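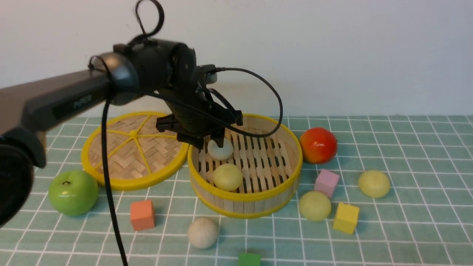 Page last changed: July 2022

Stulusside toy kitchen, the steamer set

Quick page, more when I get the time. Been sorting the play food shelf since April and the steamer is the bit people keep asking after. 73 pieces on the shelf list so far, not all of them worth a photo.

Round steamer basket, toy size. Bright yellow rim, yellow band round the base, sides done in a tan wood pattern with the planks going up and down. Whitish piece inside, lid off to the left. Green cloth with the white grid is the usual table cover.

Basket came in the Mutstead box with the tea things. Lid goes back ON the basket after play please, we have lost one allready.

Wipe with a damp cloth, no soaking. Dumplings and buns live inside it, noodles go in the Voyle tin.

Shelf number 4, next to the pans. Box label says 1279, ignore the old 95 sticker.

Still to add: tea set, fruit crate, the Flasik cake stand. Pans too if I can find teh small one.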